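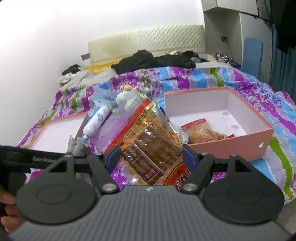 **Bright patterned bedding: how do you wash it without the colour going?**
Laundry & Linen board, 852 views

### iltetow_mum

Moved both kids over to bright patterned bedding in February and I'd like it to last longer than the last lot. The old set was from Ovden and went dull after one summer on the line. The pillowcases faded worse than the rest, no idea why.

I've been washing at 40 with ordinary powder and hanging everything out in full sun. We're on tank water in Iltetow if that matters. Should I be going colder? And does vinegar do anything or is that an old wives' tale?

### NOchoa

Sun is your problem, not the 40. I ran a motel laundry for years and the coloured spreads that got line dried on the north side were finished well before the ones that went under the verandah. Turn them inside out, hang them in shade, bring them in as soon as they're dry.

Vinegar I wouldn't bother with. Clears a bit of powder residue, that's all.

Nicanor Ochoa

### flatwhite_278

Disagree on the temperature. Cold wash for anything printed. I had two identical doona covers, one stayed at my ex's place and got warm washes, and the difference after a year was obvious. Same brand, same shop.

Agree about the vinegar.

### NOchoa

Did your ex hang his in the sun?

### flatwhite_278

He did, on a balcony. Fair point, but I still think warm water plays a part.

### D. Vlček

It depends on the fibre. Polyester prints hold up at 40 without trouble. Cotton prints vary a lot and the label won't tell you how the dye was set. Wet a corner, press a white hanky on it and see what comes off. If you get colour, wash it cold and on its own for the first few goes.

Liquid over powder as well, for darks and brights. A lot of powders have bleach in them. Read the box.

Dušan

### iltetow_mum

Thanks all. Just checked and the powder does have bleach in it, so that's probably half of it. I'll switch to the Cokum liquid, it's on special at the co-op.

Did the hanky test on the bottom sheet and got nothing. The top cover is hard to get at most days, as it's where all the soft toys and chip packets end up.
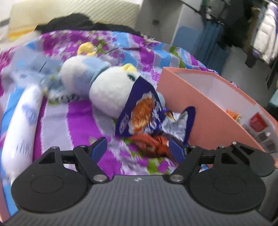 ### Gallegos_Rd

Crumbs and grease will do more harm than either of the things you lot are arguing about. Oil from chips sets in if it goes through a warm wash untreated. Dab of dishwashing liquid, leave it 4 hours, then wash. I've got three boys and this is most of my weekend.

The soft toys can go in too, in a pillowcase with the end tied. Not the ones with batteries.

### flatwhite_278

4 hours? I give it ten minutes and it comes out fine.

### Gallegos_Rd

Depends on the chips. Try it with the cheesy ones.

### D. Vlček

Ten minutes is enough on polyester if the stain is fresh. Cotton wants longer.

### iltetow_mum

Will try it on the weekend wash. Does anyone know if shade cloth over the line cuts enough sun, or do I need a proper cover? There's no verandah on our side of the house.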